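3.2 Small objects on shared tabletops

The second part of the Ditanmont survey dealt with the surfaces on which household items come to rest between uses. Shelves and drawers were covered in the first part and are not treated again. A tabletop differs from both in that it has no fixed places. Items are set down where there is room, and their positions carry little information about where they are normally stored.

Each table was recorded once, without prior notice, during a single visit in May. Of the 80 tables visited, 11 were excluded because the surface was covered by a cloth, which made the outlines of low objects hard to trace. For the remaining tables, every item was assigned to one of four classes: food and drink, stationery, controls for household equipment, and play. The classes follow the Julunitz scheme, with one change. Plates and trays are coded as supports and do not receive a class of their own when something is standing on them.

Mixed groups, defined as groups drawing on three or more classes, were of particular interest. Figure 4 gives a case in which all four classes occur together on one side of the surface.
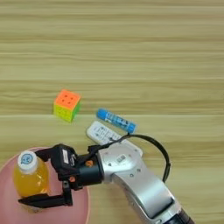

Figure 4. Mixed group on a light wooden tabletop: puzzle cube, glue stick, white remote control, and a small bottle standing on a pink plate.

The group in Figure 4 is typical of the coding problems met in this part of the work. The glue stick lies close to the remote control, and both are placed diagonally. Under a distance rule alone they would be joined as a pair, although they belong to different classes and have no shared use. The bottle was coded as food and drink on the basis of its orange-yellow contents, with the plate as its support. The cube was coded as play. The upper half of the table was entered as free surface.

Distance was therefore kept as a separate variable and was not used to assign class. Gaps between neighboring items were measured to the nearest 15 mm, a step chosen to match the grid used in the Funley drawer study. Orientation was recorded only for items with a clear long axis, such as the glue stick and the remote control. Cubes and round plates were left blank in this field.

The full table set contains some 2000 item entries. Class totals are given in Table 5, and the treatment of stacked items is described in Section 3.3.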